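Dratis 양팔 탁상 키트 (Mendia 공방 제작)

집 책상, 공용 작업실 테이블 어디든. 팔 두 대, 그리퍼 두 개, 레일 하나. 조립은 직접.

재고: 있음 (9월 제작분, 수량 적음)
발송: 금요일마다 한 번에 묶어서
조립 난이도: 육각 렌치 잡아본 적 있으면 됨
납땜: 없음. 커넥터만 꽂으면 됩니다

어떤 키트인가

원래는 저희 공방에서 쓰려고 만든 겁니다. 책상 위에서 작은 물건 집고 옮기고 다시 담는 거, 그걸 두 팔로 하고 싶었는데 시중 제품은 너무 크거나 너무 비싸거나. 그래서 직접 깎고 뽑고 조립해서 쓰다가 옆자리 사람들이 자꾸 달라고 해서 키트로 묶었습니다. 설명서도 그때 급하게 쓴 걸 고쳐 쓰는 중이라 군데군데 말투가 다릅니다. 내용은 맞아요.

팔은 왼쪽 오른쪽 따로 한 대씩. 앞쪽 레일에 베이스를 물리고 마주 보게 놓으면 가운데가 공용 작업 구역이 됩니다. 왼팔로 건네고 오른팔로 받는 동작까지 무리 없이 나오는 간격이고요. 간격은 레일에서 조절됩니다, 나사만 풀면.

손목 카메라는 Comier 모듈이 기본입니다. 그리퍼 바로 뒤에 붙고, 손가락 끝이 항상 화면 아래쪽에 들어오게 각도를 맞춰 놨습니다. 손가락이 안 보이면 집는 순간 거리를 못 재요. 처음 만든 브래킷은 각도가 너무 서 있어서 다 버렸습니다. 지금 브래킷은 두 번째 버전. 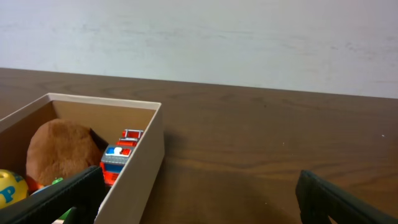
초점은 출고 전에 맞춰서 나갑니다. 렌즈 링 돌리지 마세요. 돌렸으면 설명서 뒷쪽에 다시 맞추는 법 있습니다. 종이 한 장 붙여 놓고 하면 금방이에요. 카메라 케이블은 손목 위로 한 바퀴 여유 주고 빼는 게 정답. 팽팽하게 당겨 묶으면 손목 돌릴 때 커넥터부터 빠집니다. 저희도 많이 뽑아먹었습니다.

구성품

- 팔 2대 (왼쪽, 오른쪽. 흰색 커버에 검은 관절부)
- 검은색 그리퍼 2개, 손가락 표면은 골이 있는 타입
- Comier 손목 카메라 2개 + 브래킷
- 장착용 검은 레일, 길이 547mm
- 레일 나사, 고정구, 클램프
- 제어 보드, 보드당 7채널
- 전원 케이블, 통신 케이블, 여분 케이블 타이 한 줌
- 조립 설명서 (종이), 설정 파일은 주문 메일로 링크 발송

나사랑 작은 부품까지 다 세면 136개입니다. 봉투에 번호 붙여 넣었으니 섞지 마시고 번호대로 하나씩 뜯으세요. 한꺼번에 쏟아 놓고 시작하신 분들 문의가 제일 많습니다.

들어 있지 않은 것

- 컴퓨터. 쓰던 노트북이면 충분, USB 포트는 넉넉해야 함
- 위에서 내려다보는 카메라. 스탠드랑 같이 따로 구하세요. 웹캠도 됩니다
- 테이블. 당연히
- 연습용 소품. 집에 있는 장난감이면 됩니다

조립 순서 (짧게)

먼저 레일. 테이블 앞 모서리에 나란히 놓고 클램프로 조입니다. 흔들어서 테이블이 같이 흔들리면 된 거. 레일만 흔들리면 다시.

그다음 베이스. 왼쪽부터. 나사는 처음부터 끝까지 조이지 말고 전부 반쯤 걸어 놓은 다음 대각선 순서로. 오른쪽도 똑같이.

팔 올리기 전에 전원 연결해서 관절 하나씩 영점 잡기. 이 순서 바꾸시면 안 됩니다. 팔 다 조립하고 영점 잡으려다 팔꿈치가 테이블을 내려친 적 있어요. 테이블에 아직 자국 있음.

그리퍼는 마지막. 손가락 벌린 상태로 끼우고, 설정 프로그램에서 열림 위치 저장, 닫힘 위치 저장. 닫힘은 완전히 맞닿는 데서 살짝 풀어 주세요. 꽉 닫힌 값으로 저장하면 모터가 계속 힘을 줘서 뜨거워집니다.

케이블은 맨 끝에. 레일 쪽으로 모아서 타이로 묶으면 되는데, 사실 저희 작업대도 케이블 정리는 늘 숙제입니다. 움직이는 데 걸리지만 않으면 됩니다.

처음 해볼 만한 작업

상자에 장난감 담기를 추천합니다. 뚜껑 없는 낮은 종이 상자 하나, 손가락 사이에 들어가는 장난감 몇 개. 인형처럼 물렁한 거 하나, 장난감 차처럼 딱딱하고 각진 거 하나, 둥근 거 하나 섞으면 그리퍼 힘 조절이 바로 티가 납니다. 물렁한 건 대충 잡아도 잡히고 둥근 건 조금만 비껴도 굴러가요. 납작한 건 제일 어렵습니다. 테이블에 붙어 있는 걸 손가락으로 긁어 올려야 해서. 납작한 건 나중에 하세요.

상자는 얇은 종이가 좋습니다. 팔이 벽을 쳐도 상자가 밀리고 끝. 단단한 플라스틱 통으로 하시다가 손가락 부러뜨리지 마시고... 손가락 부품은 따로 팝니다 아래 참고.

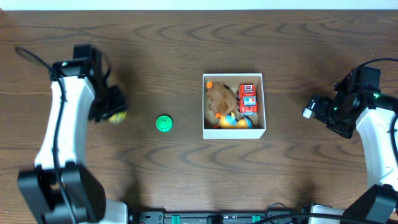

레일에 장착한 양팔. 왼쪽 그리퍼는 작은 노란 물건을 잡은 상태, 오른쪽은 열림.

한 팔로 먼저 익숙해진 다음 두 팔로 가세요. 왼팔이 담고 있을 때 오른팔은 상자 옆에서 손가락 벌리고 대기. 대기 위치를 꼭 따로 저장해 두는 게 좋습니다. 안 그러면 둘이 상자 위에서 부딪혀요. 충돌 감지는 들어 있는데 믿고 쓰라고 넣은 건 아니고 보험이에요.

조명 얘기 조금. 창가 테이블이면 오전이랑 오후 그림자가 달라서 카메라로 위치 잡는 쪽이 헷갈려 합니다. 커튼 치고 스탠드 하나 켜는 게 편함. 광 나는 상판도 반사 때문에 좀 까다롭고, 무광 매트 한 장 깔면 해결.

공용 작업실에서 쓰실 분

Pintér 작업실에서 여러 명이 돌아가며 쓰는 세트가 있는데 거기서 나온 얘기 몇 가지 옮깁니다.

- 끝나면 팔을 접은 자세로 보내고 전원 끄기. 편 채로 끄면 툭 떨어집니다
- 설정 파일은 사람마다 폴더 따로. 남의 영점 덮어쓰면 싸움 남
- 비상 정지 버튼은 손 닿는 데 고정. 키트에는 없고 옵션입니다. 공용이면 꼭 사세요
- 레일에서 베이스 뺐다 끼우면 영점 다시 잡을 것. 귀찮아도

소리는 조용한 편인데 밤에 아파트에서 돌리면 바닥으로 진동이 조금 갑니다. 테이블 다리 밑에 고무 패드 넣으세요.

예비 부품 / 옵션

- 그리퍼 손가락 한 쌍: 제일 많이 나가는 소모품. 처음 주문 때 같이 담는 걸 권합니다
- 손목 케이블: 길이 두 종류, 짧은 쪽은 카메라용
- Comier 카메라 단품
- 비상 정지 버튼 + 연결선
- 긴 레일: 주문 제작. 메일로 테이블 폭 알려주세요
- 한 팔 세트: 잠시 품절, 다음 제작분에 나옵니다

자주 오는 질문

아이랑 같이 써도 되나요
어른이 옆에 붙어 있으면요. 관절 사이에 손가락 끼면 아픕니다. 팔 움직이는 동안은 테이블 위로 손 넣지 않기, 이거 하나만 지켜 주세요.

얼마나 무거운 걸 드나요
장난감, 빈 컵, 양말 같은 거. 물 든 병은 안 됩니다. 팔을 쭉 편 자세일수록 더 못 들어요.

3D 프린터 있는데 커버 직접 뽑아도 되나요
됩니다. 커버 도면은 주문하신 분들께 같이 보내드려요. 관절 쪽 부품은 뽑지 마시고 저희 걸 쓰세요. 오차가 조금만 있어도 떨립니다.

다 조립했는데 한쪽 팔이 떨려요
십중팔구 베이스 나사. 아니면 전원 어댑터를 두 팔이 나눠 쓰고 있거나. 팔마다 하나씩 꽂으세요. 그래도 떨리면 짧은 영상 찍어서 메일 주세요, 글로 설명하시는 것보다 빨라요.

카메라 화면이 좌우가 바뀌어 나와요
왼쪽 오른쪽 카메라 포트가 바뀐 겁니다. 설정에서 이름만 바꾸면 되고 케이블 다시 뽑을 필요 없습니다.

반품은요
봉투 안 뜯은 상태면 7일 안에 됩니다. 뜯은 봉투가 있으면 그 부분만 빼고 환불. 조립 중에 망가진 부품은 사진 보내주시면 웬만하면 그냥 보내드려요.

배송

금요일 오전까지 결제된 주문은 그날 오후에 나갑니다. 상자가 길쭉해서 편의점 택배는 안 됨. 레일이 따로 포장돼서 가끔 하루 차이로 도착합니다. 레일만 먼저 왔다고 놀라지 마세요 팔도 가고 있습니다. 작업실로 받으실 분은 받는 분 이름이랑 호실 꼭 적어 주시고요, 지난번에 두 상자나 돌아왔어요.

직접 찾으러 오셔도 됩니다. 메일로 시간만 먼저 잡아주세요. 저녁에도 사람 있습니다. 와서 한번 움직여 보고 결정하셔도 되구요.

문의는 페이지 맨 밑 양식으로. 조립하다 막히면 봉투 번호랑 같이 적어 주시면 답이 빠릅니다.

장바구니 담기 | 설명서 미리보기 | 예비 부품 전체 보기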